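Shop notebook, March
Poultice trials, oil stains in marble, continued

Started at 7:40. The shop was cold overnight and the paste left in the covered tub had stiffened on top, so I threw out the top layer and remixed from dry. Batch weight after remixing was 492 grams, a bit more than I wanted, but I'd rather have leftovers than run short halfway across a slab again.

Where things stood: the offcuts from the Asthorpe job were oiled and left under film. Horacio Tapia cut them from the same piece, so the grain should be close enough to compare. One set is honed, the other polished. The honed ones took the oil fast and went dark all the way to the edge. The polished ones have a small spot with a soft border, and you have to tilt them to the window to see it properly.

The three mixes for this round:

Mix A is plain white clay and water with a little dish soap.
Mix B is the same clay with acetone.
Mix C is the Dulterska powder, mixed by the instructions on the bag.

Spread each one thick over the stain and past its border, then covered with film and taped down. I poked small holes in the film on A and C. Did not poke holes in B, since the acetone leaves fast enough without help. Door open and fan on for B, gloves for all of it.

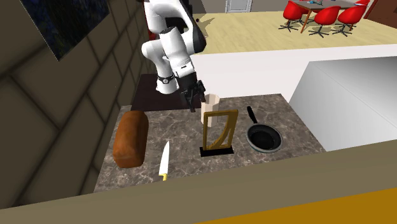 The trouble last round was the edges. The paste dried at the rim first, pulled up, and left a faint ring where it let go. Horacio thinks the rim was too thin. I think the film was loose. We may both be right. This time I squared the rim off with a putty knife and pressed the film down with the back of a spoon. If the ring shows up again on all three, I'll stop blaming the film.

Also wrote the mix letter on the tape this time. Last round I wrote it on the film, the marker came off on my glove, and I had two pieces I could not tell apart. Those results are crossed out on the earlier page. Please don't use them.

Checked at noon. B already light around the rim and hard to the fingernail. A and C still dark and soft. Left them alone.

Afternoon was mostly the Hallgrímsson counter. The owner called about a dull patch beside the sink and wanted to know if the oil treatment would fix it. It won't. From what she described it is an etch, lemon juice or vinegar most likely, and there is nothing in the stone to draw out. The surface itself has been eaten and has to be rubbed back. I told her to put a drop of water on it and look at the patch while it was wet. She called back and said the patch disappeared under the water and came back when she wiped it dry. I'm calling that an etch until I can get over there.

For whoever picks this up: if it is darker than the stone around it, think stain. If it is lighter or duller, think etch. There are exceptions, and iron is the one that catches people. Iron starts as a stain you can see easily and the wrong cleaner will give you an etch on top of it. Do not use the rust remover from under the bench on any marble. I moved it to the metal cabinet with the Ellar stuff.

Sealer notes. Tried the Ellar sealer on the clean honed offcuts, two coats, wiped between. First coat went in almost as fast as I could put it down. Second coat sat on the surface longer and I had to buff the extra off before it got tacky. One piece got away from me and has a smear across the corner that catches the light. More sealer on a rag loosened it and then it buffed out, mostly. That piece is marked with a cross on the back and shouldn't go to a customer.

Water drop test on the sealed pieces: drop stays up, no dark spot when wiped. On the bare piece from the same cut, dark spot right away. Have not done oil on the sealed ones. I want them to cure first, and I keep making the mistake of testing too soon and then not trusting what I get.

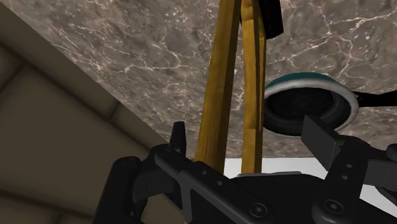
Pale veining in mottled gray-brown marble, beige tile to one side.

Veined stone needs its own line in these notes. The veins don't always take up oil at the same rate as the body, and on an open vein the stain can run along it well past where it looks like it stops. On the one veined offcut we have, I put the paste over the whole length of the vein. Used more material than the rest of the round put together. Will see if it was worth it.

5:15, pulled B. It came away in flat pieces with a plastic scraper, no sticking. Rinsed with plain water and dried with a towel. Honed piece is lighter than it was, still a shadow in the middle. Polished piece looks clean to me dry, but I want to see it after a night on the shelf, because wet stone has fooled me before. No ring on the polished. Very faint ring on the honed, only on the side nearest the fan. So the fan goes farther back next time.

A and C stay covered overnight. Do not lift the film to peek.

Supplies: clay is down to the last bag. Film is fine. Need tape, the blue tape lets go when it gets damp. Acetone is low and Horacio has the other can in the truck.

Stone sample 206 is still missing from the rack. It's a small polished square, and I had it out last week to match for Asthorpe. If it's in somebody's truck, please put it back, it is the only piece we have from that block.

To do next:
Pull A and C once the paste is hard all the way through.
Second round of B on the honed piece, fan moved.
Call Hallgrímsson with a time to come look at the etch.
Oil on the sealed pieces, after they've cured.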